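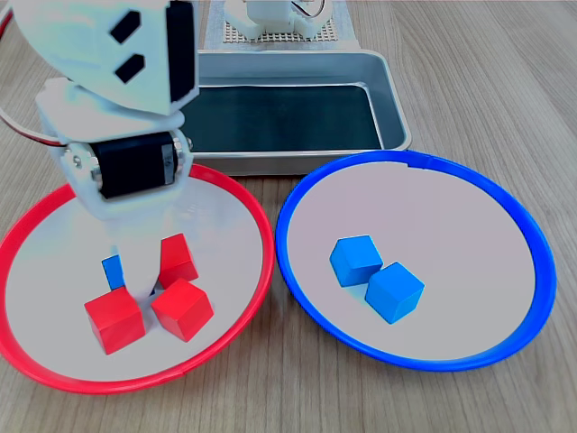
I have a theory that you can tell how long somebody has lived in a house by how few of their plates match. When I moved to Nistbridge I owned a boxed dinner service, all white, all identical, a present from an aunt with firm views on weddings (I wasn't getting married, but she likes to be early). I hated eating off it. What I wanted was a plate with a red rim, on a plain light wooden table, because that was what we had when I was small and because a rim gives your eye somewhere to stop. So I bought one from the charity shop on Gerdale Road for 30p, and the boxed set has been going downhill ever since.

I think we should all give up on matching crockery. I mean it! The whole idea of the set depends on things not getting broken, and things get broken. You start with eight of everything and within a couple of years you have seven bowls, five side plates and a gravy boat with no purpose in life. Then you go back to the shop and they've stopped making it, or they've changed the white. There are so many whites. I once stood in Bidow's for a good part of my lunch hour holding one of my own bowls up against theirs, and a girl in an apron asked me if I was returning it.

When nothing matches to begin with, a breakage is only a breakage. You're sad about that plate, you sweep it up, you find another one. And the finding is lovely. My blue pudding bowls came from a car boot sale in May, wrapped in a page of somebody's crossword, half done and mostly wrong. The big oval dish was in a box marked FREE outside a house two streets away, and I walked it home under my coat as if I'd stolen it.

People tell me it looks messy. My sister says my table looks like a church hall after a jumble sale, and she's not wrong, but I like church halls. I also notice that when she comes for Sunday lunch she goes straight to the cupboard and gets out the green plate with the chip, before one of the children can have it. Nobody has a favourite in a set of eight. How would you even know which was yours?

There is a money side to this too, which I don't hear mentioned much. I looked at a dinner service in the Naciri catalogue the other week, twelve places, very handsome, very grey, and it was £241 before you'd bought so much as a mug. For that I could fill my kitchen and yours out of charity shops and still have enough left for fish and chips to put on it.

I'll admit there are snags. They don't stack. My cupboard holds a leaning pile that I have learned to take from with both hands, and guests have to be warned. Old plates can be funny in the microwave as well, especially anything with a gold line round it, so mine with the gold lines only come out for cake. And if you're the sort of person who gets twitchy when the forks face different ways, you may need to build up to this slowly — start with the saucers.

But do start. Take the good set to the charity shop, or split it up among your friends, and come home with one plate you really like the look of. I still have four of my aunt's, as it happens. They go under the plant pots, and she hasn't noticed yet.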